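Party supplies and loot bags > Paper bags vs cello, what are you all using?

wattle_and_daub
Doing loot bags for my kid's class in February and I'm over the cello ones, they split if you look at them. I've ordered a pack of 40 paper ones from Kustgate to do 30 kids plus spares for siblings. Lollies and a drink in each. Has anyone packed a drink in paper?
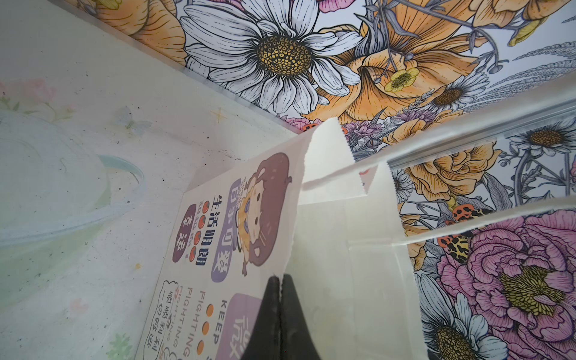
My budget is tight so I'm not going fancy, but I do love the printed ones with a bit of cheek to them. Something with KEEP FIGHTING on it and a smiling cartoon girl would go down a treat with my eldest, and that zigzag top edge is nice enough to leave open. No ribbon, no stickers, done!

mumofmoths
Drink goes in FIRST. I put mine in last one year and squashed every packet underneath.

wattle_and_daub
Hmm, but I like the drink near the top so they can grab it. A green one over a white bag with the colourful wrappers already showing looks pretty good to me.
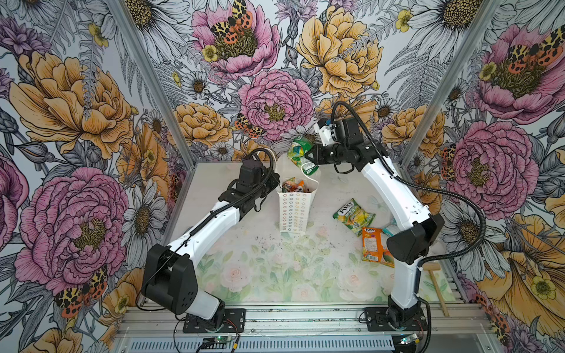
mumofmoths reckons looks won't help when the bottom drops out, and I'm with her. Weight low, crinkly stuff on top. Plalus bags have a stiffer base if you can find them, though they're dearer.
- tinlid291

gumnut_gary
Disagree on Plalus, the handles pulled out of 2 of mine before we'd left the driveway. I'd take thin string handles any day, and let the chip packets poke out over the rim. Kids want to see what they're getting.
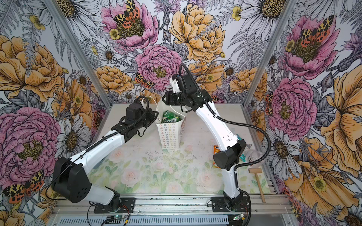 mumofmoths again, sorry! Poking out is fine until you line them up in the boot and they all tip over. Fold the top down or use a bigger bag.

wattle_and_daub
Bigger bag it is, then. My order of filling so far:

1. Drink, standing up in a back corner (you win).
2. Small wrapped lollies around it to stop it wobbling.
3. Flat fruit lollies like the orange packet, slid down the side. Bright green packet last, sticking up. Wipe the crumbs off the table before you start the next one.
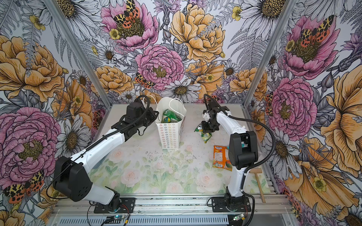
4. Name tag on the handle. I do these after filling so I'm not hunting for the right kid.

tinlid291
Do the tags first, trust me. And Tanska has string-handled ones in the rainbow print at the moment if your Kustgate order is late.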